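Refitting the processor in a Dell desktop tower
Last revised 2021-11-23 by Ailsa Dalgleish

These notes cover taking the processor out of a Dell tower and putting one back. They assume a board with a lever-type socket and contacts in the socket, and a machine that started normally before work began. Boards differ between models, so check the service manual for the exact machine where it disagrees with anything below.

What you need

A cross-head screwdriver, an earthed wrist strap, isopropyl alcohol (90 per cent or stronger), lint-free wipes, thermal paste and a torch. A small tray with a lid is useful for the processor. We use Ruvix paste in 2 gram tubes, but any non-conductive paste will do.

Step 1. Open the case and lay it down

Shut the machine down, switch off at the wall and pull the mains lead. Hold the power button in for a few seconds. Lay the tower on its side with the removable panel uppermost, take the panel off and clip the wrist strap to bare metal on the chassis. Unplug and remove the cooler before touching the socket lever. If the paste has set hard, twist the cooler gently from side to side until it lets go; pulling straight up can bring the processor with it.

The graphics card can normally stay in its slot. If it blocks your hand, take it out now and not halfway through. The work from here on is confined to the middle of the board. 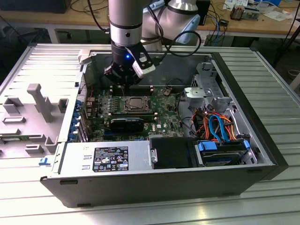
Shona Skinner: I would take the memory out as well. On the small boards the latches sit close enough to the socket that I keep catching them with my knuckles, and I have once unseated a module without noticing.

Reply from the author: agreed for cramped boards. Note which slots were filled, as the pairs matter.

Step 2. Release the lever

Push the lever down slightly, move it sideways clear of its hook, then let it rise under control. Do not let it spring. Lift the load plate by its tab. With the plate open the contacts are exposed, and from this point no tool, sleeve or finger should pass over the socket unless it has to.

Grip the processor by two opposite edges and lift it straight up. Put it in the tray, contacts upwards, and close the lid.

Step 3. Inspect the socket

Shine the torch across the contacts from a low angle and look from two directions. A good field shows an even pattern of reflections. A bent contact shows as a break in the pattern. Do not wipe or blow into the socket. Ewan Baxter has straightened single contacts with a fine needle under a magnifier, but his success rate is poor and a replacement board is usually cheaper.

Step 4. Seat the processor

Match the notches on the processor to the keys in the socket and find the corner triangle on both. Lower it level and let go. It should lie flat under its own weight. If it rocks, lift it out and start again.

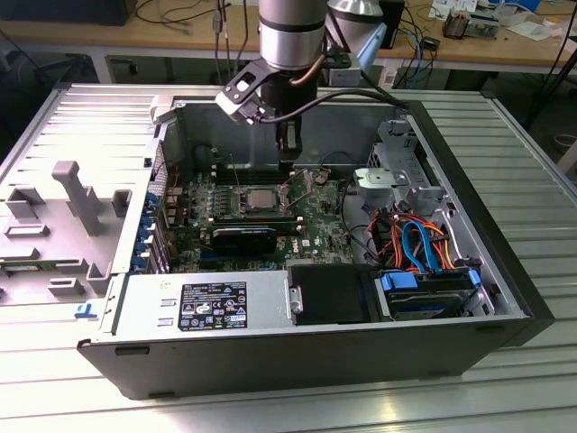

Close the load plate, bring the lever down and hook it. Some resistance is normal over the last part of the travel, and a faint creak is common. A lever that stops dead means the processor is out of line - open it and look.

Step 5. Clean and paste

Wipe the top of the processor and the base of the cooler with alcohol until the wipe comes away clean. Apply a spot of paste the size of a small pea to the centre. Refit the cooler, tightening the screws a little at a time in a cross pattern, and reconnect the fan.

Before closing up, check that no cable lies across the fan or has been pulled from a drive.

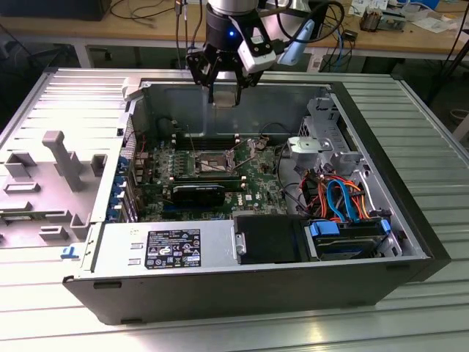 Step 6. First start

Leave the side panel off. Connect the mains lead, a screen and a keyboard only. Start the machine and go straight to the firmware screen. Confirm the processor type and watch the temperature for several minutes. If it climbs steadily, switch off and check the cooler's seating and the fan plug.

Tools around the socket
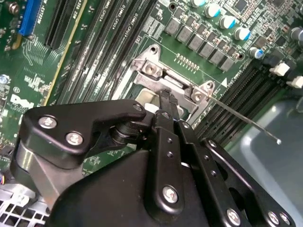
Most of the damage we see is done by reaching in at a poor angle. Anything used near the socket should come in from the side with the clearest approach and be kept off the contacts. The bracket is thin stamped metal held by screws, with one on its upper left tab and one on the right, and these stay where they are throughout the job. The lever rod is long and slim, so a sideways knock can bend it enough to miss its hook. Behind the bracket the row of square chokes stands on the board, and a slipped screwdriver tends to end up there.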